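3.2 Shared tables and what stays on them

The second part of the study deals with tables that belong to no single person. In the interviews, participants spoke easily about their own desks and much less easily about the table in the kitchen corner or by the wall in a shared workroom. They used these tables every day but had trouble saying what was on them. For this reason we relied more on the table records than on the interviews in this section.

A table record is made up of a photograph and a short written sheet. The sheet lists the objects on the surface, where each one stands in relation to the wall and the front edge, and whether the person filling it in could name an owner. Sheets were filled in by Hanne Valtonen and Toivo Räsänen, who worked separately and compared their entries afterward. Where they disagreed on what an object was, the more general term was kept. A box with print too small to read was entered as "box, printed" and its contents were left blank.

We sorted the objects into 3 groups. Drinking things are mugs, glasses, bottles and flasks. Standing things are lamps, racks, holders and anything else that serves the table itself. Packaging is boxes, bags and wrappers, full or not. The groups are rough, and a box that has been used to hold pens for a year could fairly be called a holder. We left such cases in packaging unless a participant had told us otherwise.

The same kinds of object came up in very different rooms. Figure 2 gives a typical mix on a wooden table: a dark mug with red circles and white panels toward the front, a large clear plastic water bottle with a white screw cap, and a white printed box and a round white object on a short base farther back. The wire rack at the side was entered as a standing thing, and what it holds was entered as "pale items." 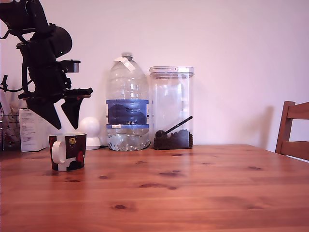
Figure 2. Shared table with mug, water bottle, box and wire rack.

3.3 Front and back

The clearest pattern in the records is the difference between the front and the back of the table. Mugs were mostly entered in the front half, handle turned to one side. Boxes and lamps were mostly entered near the wall. Bottles fell between the two, and large bottles were more often found near the middle than small ones. Participants explained this by weight. One said that a full two-liter bottle is put down where the arm gets tired, and then it stays there because everybody can reach it.

Rautiainen and Miettinen, who ran the interviews, asked each participant to clear the table in words, naming what they would remove first. Mugs came first in almost every answer. Packaging came last, even when the participant believed the box had nothing in it. Several people said they would not throw out a box they had not brought in themselves. The same people said they would wash a stranger's mug. We take this to mean that a mug on a shared table is read as work left to do, while a box is read as something stored.

Decorated mugs were treated a little differently from plain ones. A mug with a strong pattern or an emblem was more likely to be given an owner on the sheet, and participants were more willing to leave it where it was. Plain white mugs were hardly ever given an owner. We did not ask whether the named owners agreed.

Marks added by hand are a related matter. Tape on a bottle, a name on a lid or a dot of paint under a cup were all entered on the sheet as "marked." We expected marking to go with ownership, but the participants gave other reasons as well, such as telling tap water from filtered water or showing that a bottle had already been opened. Strips of tape with nothing written on them could not be sorted by reason at all, and we kept them as a separate entry.

3.4 Limits of the records

Each record shows a table at one moment. We cannot tell from a record how long an object had been there, and the owner column reflects what the person with the sheet believed. The rooms were also recorded in daytime only. A follow-up round was held in August in the Mallon rooms, using the same sheets with up to 12 lines each, and in most cases the lines were enough. Tables with more on them were continued on a second sheet, and these are marked in the appendix.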